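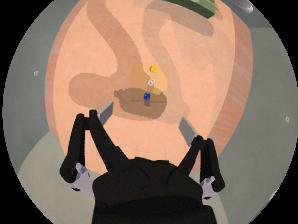

Carmela Sartori

Round table or oblong for a small dining room?

We're finally replacing the table we inherited from the previous owners of the house, and the household is split. I want round. My other half wants oblong, on the grounds that his family had an oblong one and they all turned out fine, which I'd dispute. The room is square-ish with a radiator on one wall and a door that opens inwards, naturally. Usually three of us, but 8 at Christmas. I've seen a round one by Firnora for £514 and I keep going back to look at it, like a dog at a butcher's window.

Opinions welcome. Strong ones will be printed out and left on his pillow.

Reply from Gilang Govindasamy

Round. You can always squeeze in one more person, and no one gets stuck at the end with the gravy and no conversation. We've had ours for years and my only complaint is that everybody can reach my chips.

Reply from Syahrul Lumbantobing

Oblong, and I'll tell you why. A round table that seats 8 is enormous. You won't walk round it, you'll edge round it, apologising. An oblong one goes against the wall for most of the year and comes out at Christmas with the good napkins. Round tables also waste the corners of a square room, unless you collect plant stands.

Reply from Gilang Govindasamy

I do collect plant stands.

Reply from Bayu Liem

Can we talk about legs? Everyone argues about the top and then spends a decade with a table leg between their knees. If you go round, get a central pedestal and lean hard on the edge in the shop before you hand over any money. I bought a Skusero with a pedestal and it was lovely until my uncle stood up using it as a banister.

Also cut the shape out of old newspaper and leave it on the floor for a week. You'll know by the second evening.

Reply from Carmela Sartori

Newspaper is down. The cat has claimed it. Even allowing for the cat, the door clears it by the width of a hand, so I'm calling that a point for round.

Syahrul, I take the point about edging. We're a family that apologises constantly anyway, so it might not make much difference.

Reply from Syahrul Lumbantobing

The door clears it with no chairs, you mean. Put a chair there and ask somebody to sit in it.

Reply from Carmela Sartori

...I'll get back to you.

Reply from Danang Ginting

I restore tables in my garage, badly, so here's what I'd look at before the shape:

1. The finish. Oil is forgiving, you can sand out a ring and go over it again. Hard lacquer looks smart until it chips, and then you're looking at the chip for ever.

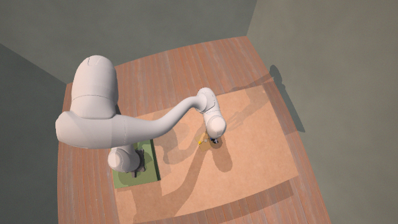
2. The extension. Plenty of round tables have a leaf that turns them into an oval, which may save your marriage. Open and close it three times in the shop. If it sticks there, it'll stick worse at home on Christmas morning with the sprouts going cold.

3. The price. Second-hand, you'd get something solid for well under £514. My brother paid around £1,000 for a new one and it came with a leaflet telling him not to put hot plates on it.

Reply from Bayu Liem

Agree on the leaf, disagree on oil. I have two boys and a bottle of blackcurrant squash. Lacquer every time.

Reply from Danang Ginting

Placemats exist, Bayu.

Reply from Bayu Liem

So do boys, Danang.

Reply from Carmela Sartori

Update: put a chair in, put my husband in the chair, opened the door. He's fine. We're now looking at a second-hand round one with a leaf, in July, so there's time to fall out about chairs.

Reply from Syahrul Lumbantobing

Benches. But I expect you'll want a new thread for that.

Contact the moderators | © Jarby Home Forums | Back to top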